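Open day at Altow, March 2019

Notes typed on the train, will tidy up later (probably wont). Altow do an open day twice a year for people who write code or teach it, this one and another in November. Two floors of an old mill building, ten minutes walk from the station, badly signposted. Went because our evening class has moved to C this year and I wanted to see what a working shop does with the basics. Quite a lot, as it goes.

Sign in, badge, coffee. Then straight into a talk on Stillix, which is their in-house build tool. Wrote down too much of this. Short version: it reads every source file, works out which ones changed, compiles those and leaves the rest. Main product is 1157 source files, so a full build is a long wait. With Stillix a one-line fix is back in your hands before you've found your mug. Someone asked why not just use make. Answer was a bit long. Something about header files and an old server they couldnt retire.

Second stop, the review desk. Two developers going through a change on a big screen, we stood behind. Very good, best bit of the morning. The change was a switch statement with a missing break. Classic. Three of us at the back spotted it, felt smug, then missed the next one completely, an array loop running with <= where it wanted <. They keep a list of all the bugs like that found in review, 495 on it so far, and new starters have to read through the lot in their first fortnight. Asked for a copy to use in class. They said they'd think about it.

Things they are strict on:
No function longer than one screen.
Every switch has a default, even if it only prints an error.
Braces on every if, one line or not.
Compiler warnings count as errors. No exceptions, not even on a Friday-afternoon sort of job.

I like the braces rule. My lot hate it.

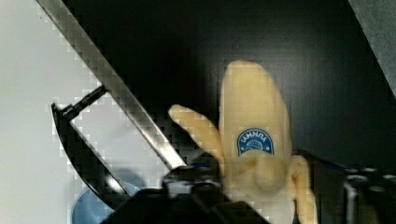 Lunch was sandwiches in the corridor, then upstairs for the Entwistle session. Entwistle is their test runner. You write small tests next to the code and it runs them all every time somebody checks something in. Demo fell over at first (wrong folder), fixed in a minute or so, then green all the way down. 13 tests failed when they broke a function on purpose, and the nice part was how it grouped them, so you saw one cause and not a wall of red. Pointers to freed memory it catches most of the time. Strings without the terminating null, always, they said. Would like to try that on homework from last term.

Bit of a lull after. The room was warm and the next talk was on licensing, skipped most of it to look at the wall of old printouts by the stairs. Whole program on fan-fold paper, line 1467 circled in red pen with "WHY" next to it. Goto, jumping backwards into a loop. Took a while to follow even with someone explaining.

Last session was Plustholm, the training site. Free for schools and colleges, paid for everyone else. Short exercises in the browser, type a bit of C, press run, see the output. I had a go at the first set: variables, scanf, a simple menu, then arrays. Menu one is decent, it makes you handle the user typing a letter when you asked for a number, which most books leave out until far too late. Hints are a bit eager, they pop up before you've finished the line. Said so on the feedback form. Also no way to print the exercises, and half my class like paper.

Practical stuff if you are thinking of the November one. Book early, the morning slots go first. Take a laptop, the Plustholm session has spare machines but the keyboards are horrible. Parking is two streets away and you need coins. Lift was out so it's stairs to the second floor, ask at the desk if that's a problem. Talks overrun, I missed my train and got the one after.

Have emailed about the bug list again. Will add it here if they say yes.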